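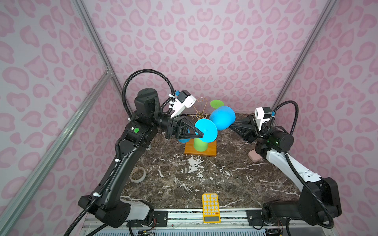 Nerys Ifans has been thinking about toy tableware for longer than most of us have been thinking about real tableware, and when I sat down with her in Eynon at the tail end of the year I had expected to be there for half an hour. I stayed for the whole afternoon! She looks after the pretend-play shelves at the Dilter toy library, where families borrow a box, keep it for 12 days and bring it back (mostly complete, she says, and mostly clean). The box she most wanted to talk about was the wine glass set, the one with the blue cups and the curly gold wire holder, which she likes to have out on the brown marble top with the yellow calculator for a till.

"People assume the food will be the favorite," she told me. "The little loaves and the fried eggs. And they do go out, of course they do. But a glass with a stem is something children see grown-ups being careful with, and they've usually been told to keep their hands off it. So you give them one of their own and they walk across the room with it like they're carrying the crown jewels."

I asked whether parents ever object to a wine glass as a toy. She laughed and said it comes up more often in June, when the new families join, and that she has a perfectly good answer ready. In her play sessions it has held milkshake, rain, soup for a bear, and once a very long-winded potion. "I have never yet been served wine," she said.

She is just as fond of the rack. Plenty of toy glasses come loose in a bag, and she finds they end up under the couch in a week. A rack gives them somewhere to belong, and all those loops and curls make putting away a sort of puzzle, because a stem will go in one way and stick another. Grown-ups get impatient with it, she said, and children generally don't. Some of them would sooner take the whole thing apart and lay it on its side with the glasses still tangled in it, and she is quite happy with that too.

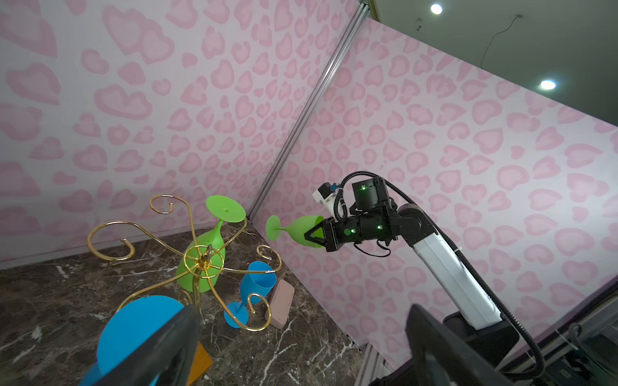 Pink hearts and leopard spots

We got on to color, which I suspect we would have done whatever I had asked. Nerys loves a loud background. Pink leopard print is her idea of a cheerful wall for a play corner, and she has been teased for it by nearly everybody she knows. "A bright blue glass looks wonderful against it, and so does the green," she said. "Put those same toys in a beige room and you'd walk right past them. I want a child to come around the corner and want to touch something."

The dark floor or tabletop is part of it as well, in her view, as a pale glass or a pale sponge shows up nicely on brown. She once spent a whole evening moving one set from surface to surface at home, until her supper went cold, and she told me this without the slightest embarrassment.

The library lends more than 130 boxes now, and each one has a card inside with a drawing of the contents. For the wine glass box she drew the card herself, and it took her 4 tries to get the scrolls on the rack to look like scrolls. "They kept coming out as snails," she said. "I left one snail in. The children find it."

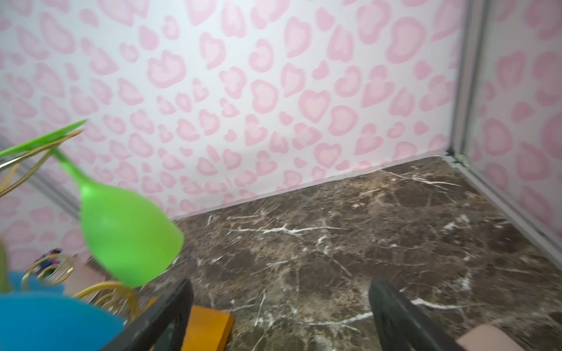
Dwynwen Griffiths would put the green glass ahead of the blue any day, and said so when she joined us for tea, adding that a set with only one color in it always starts a squabble. Nerys agreed about the squabbling but held out for blue. They went back and forth on it very happily, and I ate most of the cookies.

Before I left I asked what she would tell someone putting together a play table of their own. Start with a few things that go together, she said, and something to put them away in, and then add an object from a different game altogether, like the calculator. "They'll find a use for it. Last month it was the telephone, and I was told to hold."

The wine glass box is out on loan again until next week, and there is a waiting list at the desk if you would like your name on it.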